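Prusside apple stand loses its honor box, gains a rulebook

By Jadwiga Lis
7 August 2018

PRUSSIDE. The honor box at the Sikder Orchard stand on Mill Road has been retired after 15 years of service, most of them spent under a coffee can lid to keep the rain out. In its place is a laminated sheet of instructions that runs to two pages, which is one page longer than the town's snow emergency plan.

The trouble began in June, when the orchard's owners opened the box after a busy weekend and found $53, a Canadian dime and a note reading "will get you next time." The writer did not sign it. Several people in town have since said they recognize the handwriting, and they have named several different people.

Under the new arrangement, customers pay at a small window cut into the side of the packing shed, staffed from nine to five. Early apples are sold by the bag or one at a time. Single apples cost 50 cents, a price that drew a long discussion at last week's town meeting, where the orchard was not on the agenda and neither was fruit.

"I have bought an apple there on my way to work every August since the stand went up," said one resident, who was given two minutes at the microphone and used eight. "I start at six. There is no window at six. There is a shed with a shutter on it."

The selectmen thanked him and moved on to culverts, then moved back to apples when the next speaker turned out to start work at five-thirty.

At issue is whether the stand, which sits partly on the town's right of way, counts as a shop. A stand with a box is covered by a farm exemption in the local bylaws. A stand with a window and a person behind it may need a permit, and the permit costs $20 and asks for the number of restrooms. The orchard has put down "none" and attached a letter.
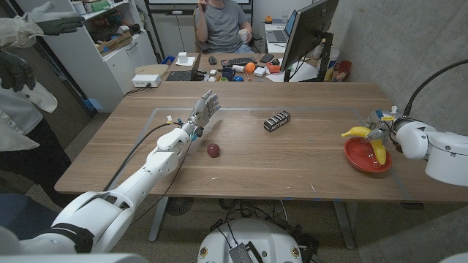 Can you still buy a single apple before the window opens?

For now, only on Saturdays, when the shed opens at six for the pickers and whoever is on shift will usually sell one through the side door if asked politely. The rest of the week, early risers will have to buy the night before and show some self-control.

The orchard's neighbors have been quick to offer ideas. One suggested a vending machine, and a brochure for a refrigerated model made by a company called Zovier was passed along the rows until it reached a man who put it in his pocket. Another wanted a system of tokens, to be sold at the library. The librarian, who was present, said she had not been asked about this and would like it noted that she had not been asked about this. It was noted.

A third proposal came from Skustance, the hardware store, which would like to sell the apples itself, from a basket beside the register, next to the gum and the candy bars. The store opens at five-thirty, which pleased both of the speakers who start early. It also proposes to charge 75 cents, which pleased them less.

The orchard says it will think about it. It has also pointed out, in a tone those present called patient, that the first two weeks of August are not the time of year when apple growers do much thinking about anything else. The early reds are on the small side after a dry start to the summer, though the flavor is said to be good and the bags are selling.

A petition to bring back the box has been sitting on the counter of the diner since Thursday. It had 558 signatures as of yesterday morning, an impressive showing in a town with fewer registered voters than that. The town clerk said she would be going through the names and had already come across her own, twice, in two colors of ink. She does not recall signing it but said she has no quarrel with the sentiment.

As for the old box, it has been claimed by the historical society, which plans to display it in the case by the door with the butter molds. The society had hoped to include the note, but the orchard is hanging on to that in case the writer comes back to settle up.

The selectmen will take up the permit again at their next meeting, after culverts. Public comment will be limited to two minutes per speaker, and this time the clerk is bringing a timer.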